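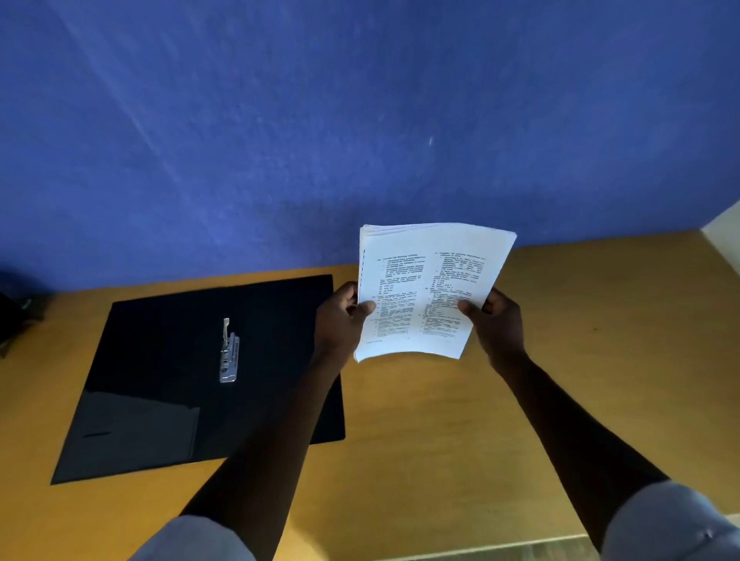 2 min read

How to cuff your jeans so they stay put

I wore sloppy cuffs all through July before my friend Estrella Zavala showed me her way (thank you, Estrella!). Lay the jeans flat and fold each hem up once, as wide as your thumb. Press it with a hot iron, then fold again to the same width and press the second fold. Tuck the inside seam toward the back – mine always wants to flop forward – and add a tiny stitch at each side seam. Try them on with your shoes before you sew!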